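Home | Kitchen | Furniture | Floors | Laundry | Contact

Looking after a round wooden table

Last updated: October

A wooden table that is used every day needs very little doing to it, but the little should be regular. Wipe it with a cloth wrung out in warm water and a drop of washing-up liquid, going with the grain, then dry it straight away with a second cloth. Water left standing in a seam will lift the finish sooner or later.

Go round the rim as well. Hands and sleeves rest there, and it gets greasy before the middle does. A soft toothbrush is handy for any groove under the edge.

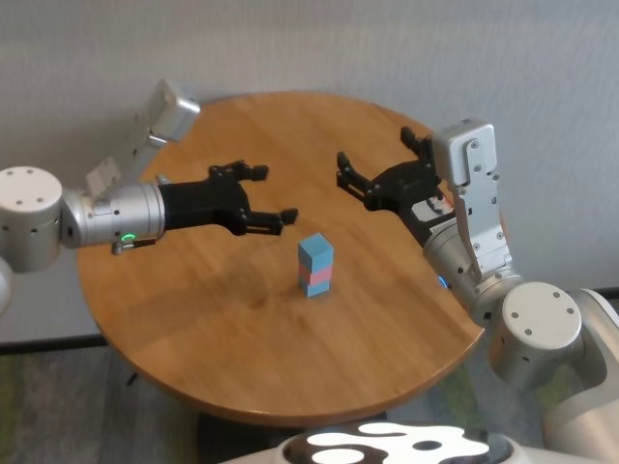 Children's blocks and other small toys do no harm to a sound finish, as long as they are picked up and put down. It is dragging that marks the wood, usually with a bit of grit underneath. Brush the top before play and wipe painted blocks now and then. If yours are stored in a tub on the floor, shake the dust out of it first.

For wax crayon, warm the mark with a hairdryer on low and lift it with kitchen paper. Pale rings from cups often go after a rub with a little wax polish. We use Zotine, a 50 g tin, applied thinly and left for 2 hours before buffing. Try it under the table first – some finishes turn cloudy.

Keep the table away from radiators, and turn it a little every few months if one side catches the sun.

Contact Honis Household Tips | © Honis | Back to top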